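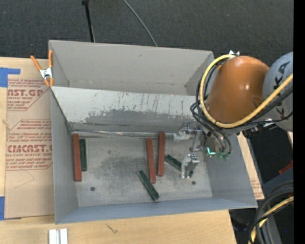
Unit 2: How to read a vehicle weight label

Before the practical class in Dololmont, please read these notes one time and bring your calculator.

Curb weight is the weight of the car with all fluids and a full tank, but without people or luggage. Gross weight (GVWR) is the maximum the car may weigh when it is loaded. The difference between the two is the payload. Many buyers confuse payload with towing capacity – they are separate numbers and they are printed in separate places.

Exercise. The Drolum Salazar wagon has a curb weight of 3279 pounds. A family puts in 266 pounds of luggage, and the driver and passengers are counted later. What does the wagon weigh with the luggage only?

3279 + 266 = 3545 pounds

Now add your own passengers and compare the result with the GVWR on the door label.

For towing, the same wagon is limited to 2000 pounds, trailer included. Part of the trailer weight presses on the hitch, and this part must be subtracted from the payload. Students forget this step every November in the exam.

Homework: repeat the calculation for the Adidico sedan, table in the course folder. Write the units in every line.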